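Gekora, week whatever: getting the sim cell to behave

I've been promising a proper post on how I look after the Gekora setup, and since it fell over again in February I've got fresh notes. So grab a coffee, this one's all housekeeping.

For anyone new, Gekora is the name I gave the simulated robot cell I run on the old tower under my desk. It's a furnished room built in Studico, with a mobile arm that's meant to wander about, pick small things up and put them somewhere sensible. There's no real hardware in my house (I wish!), but a simulated cell needs nearly as much looking after as a real one. Things drift. Settings you swore you saved go back to default. I once lost a whole evening because the floor friction had gone to zero and everything was quietly skating toward the wall.

My start-up routine goes like this. I load the room with the physics paused, and I have a good look around before anything is allowed to move. Then I let it run for 500 steps with the arm parked, and check whether any of the loose objects have shifted. If something has crept, its collision shape is usually the culprit - most of the free models you download come with a mesh that's far too detailed, and the solver gets the jitters trying to work out which tiny triangle is touching which.

The sofa was my big headache this time. It's a lovely rounded white thing, glossy as a bathtub, and I'd put the laptop on the seat because I wanted the arm to practise on something that isn't a nice flat table. Great idea, except the sofa's collision shape was one big box that sat higher than the cushion you see. The laptop floated! I rebuilt the seat as a flat slab with two cylinders for the armrests and tried again.

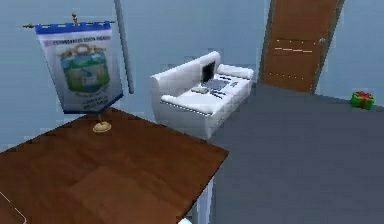
How often should you recheck the collision shapes in a room like this?

Every time you swap or resize a model, and again after any update to the simulator. I also do a full pass once a month, mostly out of paranoia.

After the sofa I moved on to the table. The wood texture repeats, so there's a slightly lighter patch near the middle of the top where it tiles, and I've been meaning to fix it for ages. It doesn't bother the physics one bit, but it bothers me. I'm leaving it until I've sorted the lighting, because changing the colour of one thing always makes me want to change the colour of everything else.

The little banner on the table is staying put, too. Thin stems and round bases are good tests for tipping, and I'd like the arm to learn to reach past one without clipping it. Same with the green gift box over by the wall, which is a handy bright target when I'm checking that the colour detection still works.

Next came the arm controller. I use the Galtbridge plugin, and its config file has 340 lines, most of which I've never touched and don't intend to. The one I do touch is the joint damping. I had it at 21, which made the wrist feel like it was stirring honey, so I've brought it down a bit and the wobble hasn't come back yet. Fingers crossed.

Last job was backups. I've started saving a copy of the room after every change that works, with a one-line note about what I did. I'm up to save 234, and yes, I know there are better ways to do version control, and yes, I'll get around to it. If you're running the Ferreira build instead of the standard one, save the lighting separately as well, as mine came back pitch black the first time I restored it.

Still on the list: the door. I want the arm to turn that small silver handle, and at the moment the door is just a slab stuck in the wall with no hinge. I've got a hinge joint half written in another file, and it opens the wrong way.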